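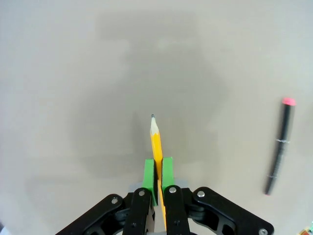 Notes de cours, séance 3 : **le crayon, un objet à regarder de près**

On commence par l'outil le plus banal de la trousse, et c'est un vrai bonheur ! Prenez un crayon jaune hexagonal, tout simple, et oubliez un instant qu'il sert à écrire.

## La pointe

Le graphite pur s'effrite ; la mine est donc un mélange de graphite et d'argile, cuit au four. Plus il y a d'argile, plus la mine est dure (série H) ; plus il y a de graphite, plus elle est tendre et noire (série B). Le HB se tient entre les deux.

Regardez maintenant l'endroit où la laque s'arrête, au-dessous du cône taillé : le bord forme des festons. C'est de la géométrie pure — un cône qui coupe un prisme à six faces laisse six arcs. Sur un crayon rond et bien centré, le bord serait presque droit. J'adore ce détail, on l'a sous les yeux depuis l'école primaire et on ne le dessine presque jamais !

## Le corps

Six faces, donc six valeurs de jaune selon l'orientation de la lumière. À l'exercice, on n'en voit jamais plus de trois à la fois. Commencez par la face la plus claire, puis allez vers l'orangé pour celle qui tourne à l'ombre. Pas de noir dans le mélange, s'il vous plaît. 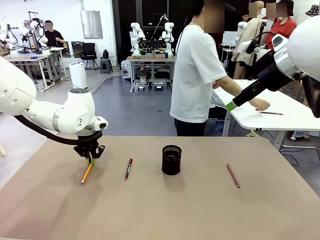 *Mélanie Petrenko*

## Composer avec peu

Pour la planche de composition : un pot à crayons en maille noire, vide, et les instruments couchés autour, sur une table beige. Un crayon jaune en diagonale, un marqueur noir à bout rouge, un crayon brun-rouge de l'autre côté du pot. Le pot est le seul volume vertical du groupe, et son ombre douce part vers la droite ; posez-la tôt, elle tient tout l'ensemble.

Pour la maille, ne dessinez surtout pas chaque trou. Un gris moyen, deux ou trois zones où la trame se resserre — l'œil fait le reste.

## À rendre

- une étude de pointe taillée, agrandie sur une feuille entière ;
- une étude du pot et des crayons, 14 minutes, sans gomme ;
- une page de nuanciers, du 4H au 6B, avec vos remarques.

Le carnet Bevan convient très bien, tout papier à léger grain aussi. Les nuanciers serviront encore en juillet, gardez-les à plat.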